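Storage and Reset of a Small Kitchen Item Set on a Shared Tabletop
Project report, Sturnthorpe summer course in product and interior studies
Radosław Sikora
July 21, 2021 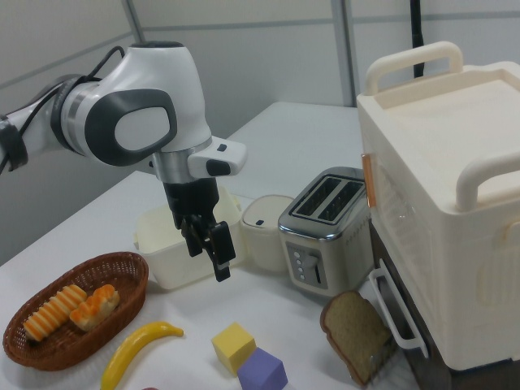 Figure 1. Tabletop with the white bin, lidded canister, two-slot toaster and cream-colored appliance.

1. Background

The project deals with how a set of toy kitchen items should be stored and laid out when the same table is used by several groups. The items are kept between sessions in cartons on the Kumik shelving along the back wall. Each group unpacks what it needs, uses the table and packs up again. Before this project there was no agreed layout. Items came back in different cartons, small parts went missing under larger ones, and the first part of each session was spent looking for things.

The task was to propose a layout and a packing order, test both, and write them down in a form that could be pinned to the shelf.

2. Items considered

The full set is larger than what is covered in this report. The work was limited to the items that take up the most table area or that are most often put in the wrong place:

Bin, white translucent plastic, rectangular, open top with a thin lip.
Canister, white, squat, with a rounded lid and a small black tab at the front of the lid.
Toaster, silver, two long slots, buttons and a lever slot on the front face.
Large cream-colored appliance, boxy.

The large appliance sets the limits for everything else. It is awkward to lift with one hand and there is only one carton that takes it. It was therefore given a fixed position on the right side of the table, and the other items were arranged to the left of it.

3. Layout

Three layouts were drawn on paper and two were tried on the table. In layout A the items stood in order of height with the bin at the front. Small objects were easy to drop into the bin, but the canister ended up behind it and had to be reached over.

Layout B is the one in Figure 1. The toaster stands directly left of the large appliance, slightly back from the front edge. The canister is next to the bin, on its right. The bin is left open and empty at the start of a session so that loose items can be collected in it as the work goes on.

The toaster was first placed flush with the front edge. It was moved back after the second trial, when sleeves kept catching on it. The buttons can still be reached from the front in the new position.

4. Packing trials

Packing was timed from the first item lifted to the last carton closed. A total of 12 trials were run, six with the old practice (no fixed order) and six with the proposed order. The same person packed in every trial.

Mean time, no fixed order: 217 seconds
Mean time, proposed order: 188 seconds

The difference is modest. Most of the time in both cases goes to the large appliance and its carton, and the order of the other items has no effect on that step. The results also include a practice effect, as the trials with no fixed order were all run first. Alternating the two would have been a better design.

The proposed order is as follows:

1. Large appliance into its own carton, while the table in front of it is clear.
2. Toaster into the second carton, slots up.
3. Loose items into the bin.
4. Canister into the bin, lid on, on top of the loose items.
5. Bin into the second carton beside the toaster.

In one trial the canister was packed before the loose items and the bin could no longer sit level. Step 4 was written into the order after that.

5. Labels

Carton labels were printed on Prutix paper stock and fixed to the short side, which faces outward on the shelf. Each label lists the contents in packing order. A first version on the long side could not be read without pulling the carton out. The tape supplied by Juška held on the cartons but lifted from the shelf edge, and the shelf labels were redone with card holders.

6. Remaining work

The cutlery and the small dishes have not been sorted and are still packed loose. A divider for the second carton has been sketched but not built - the measurements depend on whether the bin is kept or replaced with a shallower one. A repeat of the trials with a second person is planned for August, with the two packing methods alternated.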